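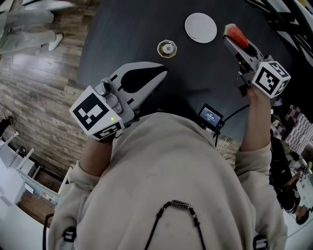
**Open day FAQ, Trerkton hall** (updated as questions come in, sorry for the mess)

**When is it?**
May. Doors at 3, last demo starts at 5. Come early if you want a turn.

**Where do I go?**
Fustero building, Plidamton side. Demo tables are up by the railing. Street parking fills fast, take the bus if you can.

**Do I need to book?**
Only for hands-on. 24 slots, first come. Watching is free and no sign-up.

**What will I see?**
People working at tables with hand-held grippers, one in each hand. Picking up food, moving small stuff around plates and dishes. Yes, real watermelon. No, please dont eat the demo slices.

**What are the black and white squares on the grippers?**
Markers. They let the software work out where each gripper is and which way its pointing. Try not to cover them with your fingers.
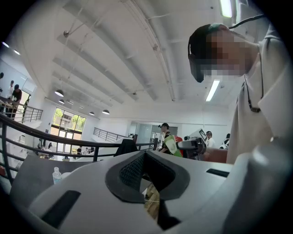 *Gripper up close, operator in headset. Railing and landing behind.*

**Is it heavy?**
Each one is 920 grams. Fine for a few minutes, arms get tired after that. Swap out whenever.

**I'm left-handed, problem?**
Nope. You use both hands anyway.

**Can kids try?**
Ages 10 and up with an adult. Younger ones can watch from the landing.

**Glasses and the headset?**
Usually ok. Big frames can be a squeeze, ask at the table and we'll loosen the strap.

**What happens to the recordings?**
They go to the Hinojosa project, used for training robot arms on kitchen tasks. You sign a short form first. Don't want to be recorded? Tell the desk, you can still have a go.

**Can I bring my own object to pick up?**
Sure, if it fits on a plate. Nothing sharp, no glass.

**Food, coats, bags?**
Water is fine, keep the lid on near the tables. No coat check. Cafe downstairs closes at 5.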